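Filed under: Two-Arm Setups > Demos & Datasets
Print this thread | E-mail to a friend

Foam folding demos, how picky are you being?

suchen_p
So I've been collecting teleop demos for a handoff-and-fold task with craft foam sheets, both arms, wrist cams on each. I'm at 400 episodes and the policy still does this dumb thing where the second arm grabs way too early and they end up tugging at each other. The first arm is fine on its own! It's the shared part that goes bad.

My foam is the floppy kind and it never hangs the same way twice, so I figured more demos would sort it out. Now I'm wondering if I should've thrown out the ugly ones as I went. I kept everything, including the takes where I fumbled and regrabbed.

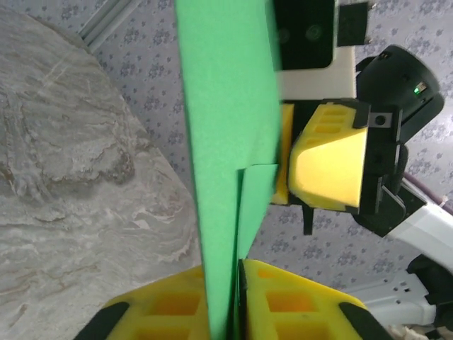

The other thing is that once both grippers are on the sheet, the foam blocks a lot of what the wrist cam needs. I have a fixed overhead view too but I recorded it at a lower rate and I'm not sure the model is getting much out of it. Anybody trained on something like this with wrist views only?

liao_wh
Keep the fumbles. Seriously. If every demo is clean, the thing has no idea what to do the first time it misses a corner. I did a towel task last April with 807 episodes and the regrabs were the best part of the set.

cerkton_fan
Going to disagree with Wen-hsiung here, sorry. Recoveries are great if they're on purpose. A fumble where the operator sits there for four seconds thinking is just four seconds of teaching the robot to sit there. I'd trim the pauses at the very least.

liao_wh
OK yes, trim the pauses. I do that too, should have said so. I still wouldn't dump the whole episode.

huimei.t
How many people are driving? We had three at Trallow and you could tell who recorded what just from how the arms moved. One guy always closed the second gripper before he was lined up. Guess what the policy learned.

suchen_p
Ha, uh oh. Two of us, me and Ya-wen, and I'm pretty sure I'm the early grabber. I went back through 17 of mine last night and I close early in 9 of them. Ouch.

huimei.t
Well there you go :) Re-record a batch where you wait a beat, see if the tugging changes before you touch anything else.

LC_Leung
I'd look at the overhead rate first, personally. If those frames don't line up with the wrist frames then the timing of the second grab is going to be mush no matter who's driving. Bumora's logger has a resample option, it's buried in the export menu.

cerkton_fan
Don't change both at once or you won't know which one helped.

suchen_p
Fair. Doing the new demos first because I can start on those tonight, then I'll redo the export. Lai-ching, is that option in the old version too or do I need to update?

LC_Leung
Old one has it, but it's called "match rate" there.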